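Fouad Bensaid is late, then he's early for the next thing, so we talk standing up. Back door of the Tawfik, Saturday, lunch rush just dying down. He has a dish towel over one shoulder and keeps checking the clock through the kitchen window.

He's been running the place for eight years. Before that, buses. "Nights mostly. The airport route out of Luton. You learn who people are at four in the morning," he says. Moved over here with two suitcases and a recipe for lentil soup that belonged to his aunt. The soup is still on the menu. So is the aunt, in a way, there's a photo of her by the register and regulars say good morning to it.

What does he make of the street now? Long pause. "Busier. Not richer." The rent went up in August and he put 25 cents on the coffee, which he says got him more grief than anything he has done in his life. "A man came in and told me he was heartbroken. Over a quarter! He came back the next day, same stool."

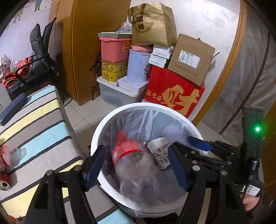

The bread is the thing people travel for. He doesn't bake it, and he wants that in print. It comes from Abdelghani Younis, two doors down, who starts at 2 in the morning and won't talk to reporters. I tried. He handed me a roll and shut the door. "That was the interview," Fouad says. "He liked you, the roll was warm."

The two of them fell out once, over a delivery van they owned together. Didn't speak for 19 days. Bread kept coming anyway, left on the step in a crate. "I paid him in an envelope under the crate. Very stupid. We are both grandfathers." It ended when the van broke down outside Tredness and only one of them knew how to get the hood open.

Would he sell? Somebody from Tolon, the restaraunt group, has been by with a folder. He gave them soup. He hasn't read whats in the folder. His daughter has, and she's got opinions, and he'd prefer I ask her about those.

"I like the mornings," he says. "First hour, the radio, no customers, onions. If they can put that in the contract then maybe I read it."

Someone shouts from inside about the fryer. He's gone before I can ask about the second location. Open until nine most nights, closed Mondays, cash prefered.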